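Padumthorpe

Padumthorpe is a market village on the river Drernia, population 959 at the last count. Nearest town Judberg, 2 miles east by the old causeway. Parish covers 491 hectares, mostly grazing. Name first written down as Padumtorp, meaning disputed – "toad farm" is the usual guess.

Grew up round a ford. Wool first, then bricks, then not much. The brickworks shut when the clay ran out and the pit is now a fishing lake. Flooded badly twice, both times in May, wich is why the older houses on Ford Lane have such high front steps.

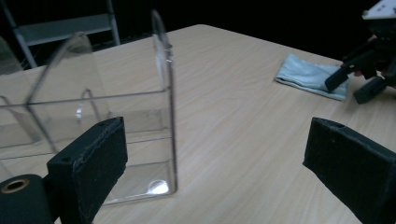
Market held every week in the square, 42 pitches, fewer in winter. Mostly veg, cheese, second-hand tools. The covered part is called the Wongsuwan, after the family who paid for the roof. Stalls packed up by 3 pm.

Church is small, flint, with a leaning tower – propped up on the north side and still moving slightly. One bell left of the original set.

Primary school, one shop, two pubs. Bus to Judberg hourly untill early evening. The local history by Buppha Boonyarit is the main source for the brickworks years, though her dates for the second flood don't match the parish book.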